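Category: Automation > Safe work and standards
Print this page | E-mail this page

Shared benches and robot cells: your questions

Who do these rules apply to?
Anyone who books a bench cell at the Warnby site, including contractors and visiting students. They don't cover the enclosed Aguiar cells, which have their own induction.

Do I need an induction if I've done one at Trenmont?
Yes. The Trenmont induction covers fenced arms only. Ours takes 35 minutes less and can be done on the morning of your booking. Bring your Trenmont card and we'll note it on your record.

How close can I stand while the arms are powered?
Outside the yellow line unless the supervisor has put the cell in hold. If you need to reach onto the table, ask for hold first and wait for the spoken reply. A light on an arm is not a reply.

What is form 3679?
The task sheet. It lists the objects for the session, the layout and the person at the stop button. Fill it in before power goes on and keep it for 7 years. Forms go to Vasanthi Sheikh, who also handles changes to these rules.

Can I change the objects partway through?
Yes, up to five times per sheet. After that, start a new one. Swaps are made in hold – no exceptions for small items.

Who can clear a fault?
The supervisor. Note fault code 307 on the sheet even if it clears by itself. It comes up often on the Keno controllers and we're keeping a record.

How should the bench and floor be kept?
Housekeeping is checked at the start and end of every booking. Objects on the sheet may stay on the table, and anything else comes off before power goes on. A phone on a plate, a cup and a bunch of pink flowers are all acceptable if they're listed. Cables lying on the floor under an arm must be tied back, and bags and boxes moved out from below the table edge. Push the chair in and empty the bin when you finish. 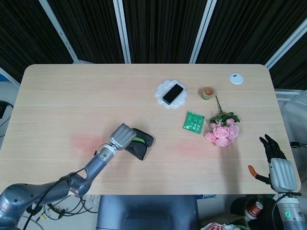

We use cookies to remember your settings. Accept | Manage cookies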